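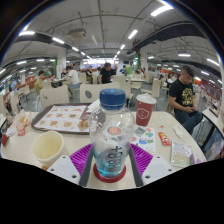

Zwischenbericht an die Stiftung Ondari
Provenienzerschließung der Möbelsammlung Bondarchuk, zweites Förderhalbjahr

1. Stand der Arbeiten

Der Bestand umfasst 345 Objekte, überwiegend Sitzmöbel, Kommoden und kleinere Tische. Bis Ende Mai wurden 105 davon vollständig aufgenommen, also vermessen, fotografiert und mit den vorhandenen Inventarkarten abgeglichen. Bei 70 Objekten liegt eine Besitzerfolge vor, die wir für belastbar halten. Bei den übrigen 35 aufgenommenen Stücken fehlt mindestens ein Zwischenbesitzer, meist für die Jahre unmittelbar vor dem Ankauf.

Die Karten der Sammlung sind unterschiedlich zuverlässig. Die älteren nennen Händler und Preis, die jüngeren oft nur den Ort. Mehrere Stücke tragen auf der Rückseite Klebezettel des Auktionshauses Drerkton, deren Nummern nicht zu den gedruckten Katalogen passen. Nach Auskunft des Hauses handelt es sich um Einlieferungsnummern. Eine Konkordanz hat man uns zugesagt, sie liegt noch nicht vor.

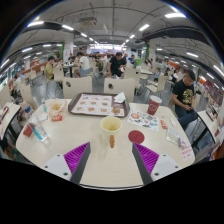
2. Kunsthandel Hisar

Ein größerer Teil der Ankäufe lief über den Kunsthandel Hisar. Die Geschäftsbücher sind in drei Bänden erhalten und konnten im Berichtszeitraum durchgesehen werden. Der erste Band ist stark wasserfleckig und nur teilweise lesbar. Im zweiten fanden sich Einträge zu einem Paar Armlehnstühlen aus Huanghuali, das bisher als Einzelankauf zweier Stücke geführt wurde. Die Objektakte ist berichtigt. Ob das Paar schon vor dem Erwerb durch Hisar zusammengehörte, ist offen – die Maße der Zargen weichen leicht voneinander ab, die Ausführung der Rückenbretter spricht eher dafür.

Bei einer Kommode mit Messingbeschlägen hat sich die bisherige Herkunftsangabe nicht bestätigt. Sie wird in der Datenbank bis auf Weiteres als ungeklärt geführt.

3. Abweichungen vom Arbeitsplan

Die Holzbestimmung hat sich verzögert. Das Labor nimmt Proben nur noch gesammelt an, die erste Lieferung ging deshalb später hinaus als geplant. Die Mittel für diesen Posten sind noch nicht abgerufen, wir bitten um Übertragung in das nächste Halbjahr. Reise- und Fotokosten liegen im Rahmen des Voranschlags.

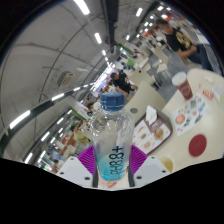
4. Nächste Schritte

Als Nächstes werden die Tische und Hocker aufgenommen, danach die Schränke. Für die Schränke muss das Außendepot umgeräumt werden, der Termin ist mit der Spedition abgestimmt. Parallel dazu wird der dritte Band der Geschäftsbücher transkribiert. Die gesicherten Besitzerfolgen sollen anschließend in die Onlinedatenbank übernommen werden, vorerst ohne Preisangaben – hierzu steht die Zustimmung der Sammlung noch aus.

Der Verwendungsnachweis und die Liste der bearbeiteten Inventarnummern liegen als Anlage bei.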